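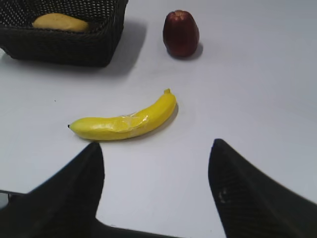
4.2 Open-day demonstration

Home Issues Authors Search
August 2021 – Yolandi Zulu and Otakar Sokol
2 min read

The Wisuvthorpe open day provided a public setting for the fruit-to-basket task. Visitors were briefed by Boris Matoušek before each of the 2 sessions. 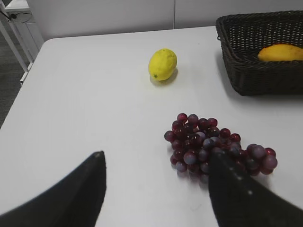 Figure 2. Gripper fingers at the grapes, with the lemon farther back on the table.

Grapes were included for their irregular outline – a single bunch offers many possible points of contact.
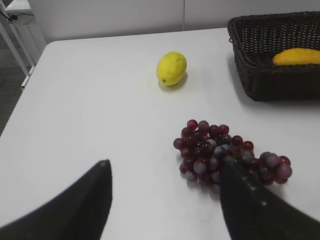

Visitors asked most often how a grasp point was chosen, and their questions were recorded for Section 5. The layout used artificial fruit and one woven basket. 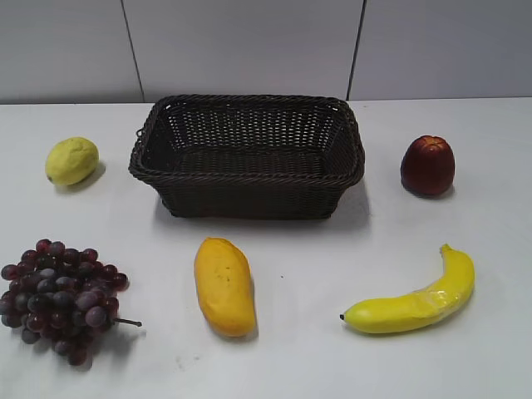

Spacing between items was left to the operator, in keeping with the Skondari protocol.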